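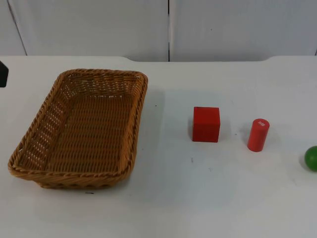

The second period of the project was mostly used for collecting demonstrations of the put-in-basket family of tasks, and I am pleased to report that the collection is now regular and no longer depends on one person being in the room. In the first period we changed the objects very often, and the result was many tasks with few examples of each. On the advice of Morag Guthrie we have stopped this. We now work with a small set and stay with it until the examples are sufficient. The layout with the wicker basket at the left and the red cube, the red cylinder and the green ball on the other side is the one we call the wide start – the basket is empty and there is a long stretch of bare table for the arm to cross. It was chosen because two of the objects share a colour, so an instruction such as "put the red one in the basket" is not enough, and the operator must give the shape also.

Posted in: Project News > Reports from Partners
Last updated 27 October 2018
2 comments | 12 shares

Work done in this period

The data collection was carried out at the Olivares laboratory with the teleoperation set that Womik supplied under the first payment. Three operators were trained: Yetunde Tijani, Benjamín Figueroa and Nicanor Acuña. Each operator records in blocks of 10 demonstrations, and after each block the objects are placed again by a different person. We introduced this rule in August, when we saw in the recordings that an operator who places the objects for himself will put them, without wanting it, where they are easy to reach.

Until now 54 blocks have been recorded and checked. Each demonstration is stored together with the written instruction, the joint positions of the arm and the view of the fixed camera. The instructions are written before the recording and are not corrected afterwards. If the operator takes the wrong object, the demonstration is marked as failed and kept in a separate folder. We were not sure at first whether to keep the failed ones, but Plidmont have asked for them and they take little space.

Checking is done by hand. One person watches the recording and answers a short form: was the correct object taken, did it end inside the basket, did the basket move. The last point was added late. The basket is light, and when the gripper touches the rim the whole basket can slide and turn. In the early blocks this was not written down, so Yetunde is now going back through them. I expect that she will finish before the next report.

Difficulties

The cylinder has been the most difficult object. It stands upright and it is narrow, and a small error at the approach is enough to push it over. A fallen cylinder rolls, and then the example becomes an example of another task. We discussed whether to fix it lightly to the table, but this would teach the system something false about its weight. We decided to leave it free and to accept a larger share of failed examples for this object. The share is falling as the operators gain practice.

The ball gave us a different problem. In some start positions it is placed so far to the right that only a part of it enters in the camera view. Benjamín proposed to exclude these positions. I prefer to keep a limited number of them, as a system that has only met complete objects will be weak when it is used in a normal room. We have agreed that up to 12 of the blocks may have an object partly outside the view, and that these blocks carry a mark in the index so they can be left out of the training when this is wished.

A smaller matter is the table. The white surface collects grey marks from the gripper pads and from the objects. We clean it at the start of each session, but not all the marks go away. Cristóbal Riquelme made a first test to see if the system was using the marks to find its position on the table, and he found no sign of this. The test was small and he would like to repeat it with a cloth of another colour.

We also lost some recording time in August. The software of Zatano, which joins the camera data with the arm data, was giving a delay between the two after long sessions. The delay was not visible when watching the recording at normal speed, so it was discovered only when Cristóbal compared the moment of gripper closing in both. The affected blocks were removed and recorded again. They are not included in the number given above.

First training result

A first model was trained on the checked blocks, only to see that the data can be read and used. It takes the cube with good regularity when the cube stands alone. When the cube and the cylinder are near each other it often goes between them, which suggests that it has learned the colour before the shape. I do not want to draw more from this result at present. Nicanor is preparing a set of start layouts in which the two red objects change places and the distance between them varies.

Spending

The spending follows the plan, with one change. Less was used for travel, and I ask for your permission to move the remaining part to operator hours. The gripper pads wear more quickly than we had calculated, and a second set was ordered. It is paid from the line for small materials and does not need a change in the budget.

Next period

We will complete the wide start layouts and then begin with the basket on the right side. After this we wish to add objects with handles, if the pads allow it. Morag has offered to review the instruction texts, as some of them were written by us in a manner that an English speaker would not use – for example "deposit the cube to the basket". The old texts will be kept next to the new ones.

I would be grateful to receive your answer about the operator hours before the new rota is made. The index of the recorded blocks can be sent on request.

Filed under: learning from demonstration, partner reports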